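Gakura updates cleaning rules for two-armed robots

Gakura has issued a new version of its good practice sheet for robots that do bathroom work. It replaces the draft sent out in March and applies to all sites from 2020-04-19.

The main change concerns toilets. One hand works the brush and the other stays on the seat, lid or tank area for as long as the brush is in the bowl. The brush hand does not touch taps, door handles or towels until it has been wiped down. Wrist labels must be left in place, and cables need enough slack for the arm to reach the far side of the bowl.

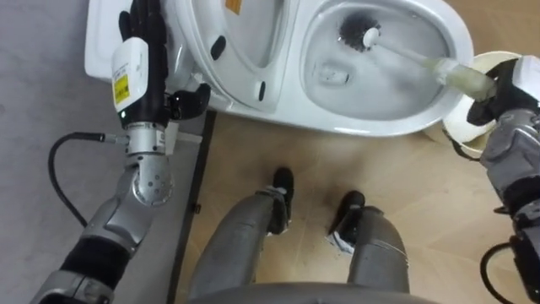
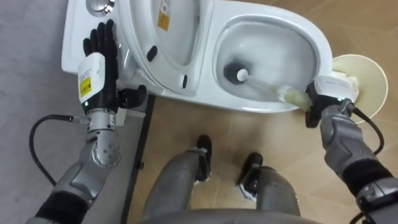

Brush in the right hand, left hand at the seat and lid.

Brushing is limited to 5 minutes per bowl. A brush head is replaced after 26 cleanings, and the wrist joints are inspected after about 300. Sites using the Vusex checklist should add both items by hand until the form is revised.

Yavuz Kurtuluş, who edited the sheet, would like comments from the Clillureck and Agbayani sites in particular, as their bathrooms are the smallest. The section on wet floors is still open and will be sent separately.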